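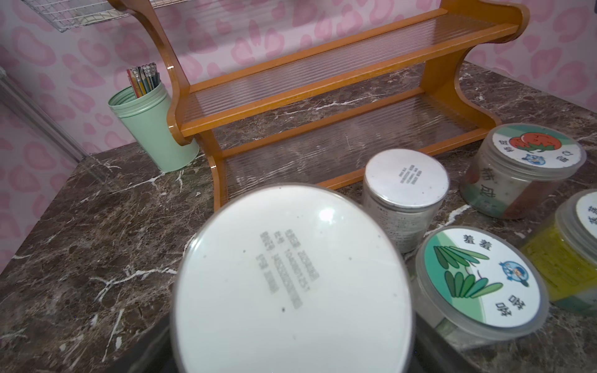 By Tarcísio Moura | Speaker notes, Venstead student robotics evening | 2020-10-08
14 shares | 3 comments

Opening. Good evening to the families, the faculty, and our guests from Gurnham. My name is Tarcísio Moura, and I supervise the second-year robotics project at Venstead. I will speak for twelve minutes and leave the remaining time for the students. Please hold questions until the demonstration has ended.

The assignment. Each team was asked to program one arm to pick up a jar from a counter and place it on a shelf. The rules were set in April. The jars had to be ordinary packaged goods in more than one size, and they had to stand close together. The shelf on the opening slide is the two-tier rack with the scroll-shaped sides. Both of its levels must be considered in a team's plan.

(Leave the opening slide up for this part.)

The view is from the camera at the gripper. I ask you to look at it as the program must. The nearest lid takes up a great deal of the picture, although the task concerns everything on the counter. The smaller canister also has a flat white lid with a patch of print on it. A program that looks only for a white circle has two good answers before it reaches the jars with cartoon labels. The Judel team lost most of its early trials on this point and has agreed that I may say so.

Clear plastic. Several of these jars are transparent. The students found that their software measured distance poorly through clear walls, and the ribbed panels of the rack gave them similar trouble. Heiskanen's team chose to take its measurements from the lids alone. Their written report explains the method, and copies are on the table by the door.

The countertop. Dark marble with pale veins was not the surface the students had practiced on. Two teams had trained on plain gray board and had to collect new pictures. The final set came to 2000 pictures for each team, labeled by hand. I would like the families to know where those evenings went.

Results. Each team was given 80 scored attempts. The passing mark was 60 jars placed upright. Three teams passed. The fourth has been granted a second session, and its members will present their revised code this evening with the others.

(Pause. Next slide: score table. Do not read it aloud.)

Grading. Half of the grade rests on the notebook, in which each failed attempt must be entered with its date and a probable cause. The longest notebook this term runs to 152 pages. It will be available for inspection after the talk, and we ask that visitors handle it with care.

Safety. The arms will be running during the demonstration. Visitors must remain behind the yellow line, and younger children must be accompanied at all times.

Close. Thank the department for the use of the room. Invite the Judel team to the front, then hand over the microphone.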